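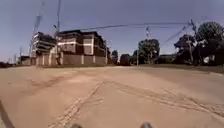
Ticket: review copy won't keep my place after chapter 12
Status: open, waiting on publisher

Hello, me again. I'm reading the advance ebook of Skosside for my blog and I've hit a snag that's driving me a bit batty. Every time I close the book past chapter 12 it forgets where I was and dumps me back at the map of Tillis. It's a lovely map, but I've seen plenty of it now.

What I've tried so far:

Deleted the file and downloaded it again from the link in your email. Same thing.

Turned the reader off and on. No change. Then I left it off overnight (I had a paperback to finish anyway) and in the morning it opened at the map again.

Put the book on my old tablet. It kept my place all the way through chapter 18, so I got my hopes up, then it jumped back when I tapped a footnote. I hadn't tapped any footnotes on the reader, so that may be a separate fault.

Opened another of your review copies, Cornell, on the same reader. Perfectly fine! Bookmarks, notes, the lot.

Update, 2 pm
Thanks for the quick answer. I've checked the contents page as you asked and you're right, it's odd. Chapters 1 to 12 are listed properly, then there's a blank line, then it starts again at 1. I think that's where part two begins, when the story switches over to Cui and the ferry crossing. The chapter headings in the text itself carry on with the right numbers up to 24, so it's only the list that's muddled.

I've also lost my highlights from part two, which stings a bit more - I'd marked the whole quarrel on the quay to quote from. If they can be got back, please shout. If not I'll go through it again with a pencil and paper.

Update, evening
New file received, thank you. The contents list looks right now and runs straight through to 24. I've closed and opened it twice in chapter 14 and it stayed put both times. Footnotes still throw me back to the map on the tablet, so please leave this one open for now. My review is due in May and I'd like to finish the thing first!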